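Brakolum Hand Gripper Set, Set-up Guide
Section 4: Showing the task with two hand grippers
4th July, by Jordan Lockwood
Reading time: 5 minutes

Before you start this section, the grippers must be charged and paired with the Nernum recorder, as explained in Section 3. If the recorder light is still blinking, please go back and finish the pairing first.

4.1 Prepare the place

1. Choose a table which does not move when you push on it with one hand.
2. Put on the table only the objects of the task. Tools, cups and phones should go somewhere else.
3. Switch on the room light and keep it on until the last recording of the day. Do not record half of a set by daylight and the other half by lamp.
4. If the walls are shiny or have windows, cover them with plain fabric. Fix the fabric well at the top, so it does not fall in the middle of a recording.

Note: Small folds in the fabric are no problem. Moving fabric is a problem, so close the door and turn off the fan.

4.2 Check the fingers and the markers

1. Hold the gripper in front of you and squeeze the trigger slowly, all the way. The two fingers must close at the same speed.
2. Wipe the markers with a dry cloth. Do not use alcohol, it takes away the black print.
3. Look at the ridges of the pads. If they are worn flat in the middle, change the pads as a pair.
4. Open the preview in the recorder and wait until the image is sharp.

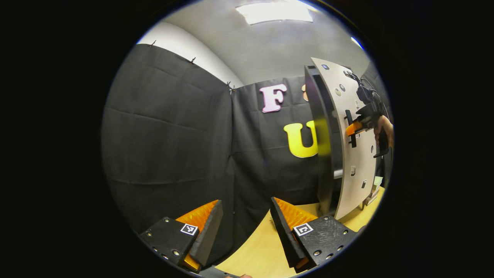 The preview is the best tool you have for checking your position, and I ask all new operators to look at it before each set and not only in the morning. The recorder calculates the opening of the gripper from the markers, so it must see them the whole time. With the fingers open, both square markers should be in the lower part of the view, one on each finger, and the orange pads should be turned toward each other with a free gap between them. The second hand may come into the view from the side, like the hand at the far right with the black gripper against the panel. This is allowed in a task for two hands. It must only not pass in front of your own markers.

Caution: Keep hair, sleeves and cords away from the fingers. The spring closes with more force than you expect.

4.3 Record a demonstration

1. Stand with both feet on the floor and hold the grippers open, above the table.
2. Press the button on the left grip one time. Wait for the short sound.
3. Stay still for 2 seconds. The recorder uses this time to find its starting position.
4. Do the task at a calm speed, a little slower than with your bare hands. When you take hold of an object, close the fingers completely on it before you lift or pull.
5. If the task has a handle or a door, approach it straight from the front. Please do not hook it with one finger only. The robot arm can not copy this movement safely.
6. When the task is finished, open the fingers, move back from the object and stay still again.
7. Press the button one time. Wait for the long sound.

Note: If you drop something, do not stop the recording in a hurry. Finish, press the button, and mark the recording as "failed" in the list. We keep the failed ones in a separate folder.

4.4 How many recordings

For a simple task with one object, 100 good recordings are enough for a first test on the robot. For a task with two hands, our team in Paltholm needed almost 2000 before the arm was reliable, and I would plan for the same. Make a pause after every 20 recordings, change the position of the objects a little, and check the preview again.

4.5 Frequent problems

"Marker lost" appears on the display: clean the markers, then check that your other arm does not make a shadow on them. If the message returns, see the Espiritu calibration sheet in Section 7.

The track jumps: you moved too quickly, or the view had only plain fabric in it. Turn slightly so the table edge comes into the view.

No sound after pressing the button: the memory is full. Send the recordings to the computer first, and only then empty the memory.

Caution: Emptying the memory can not be undone.

Continue with Section 5, Sending the recordings to the robot.

Contact: Brakolum support desk | Copyright Brakolum, all rights reserved | Back to top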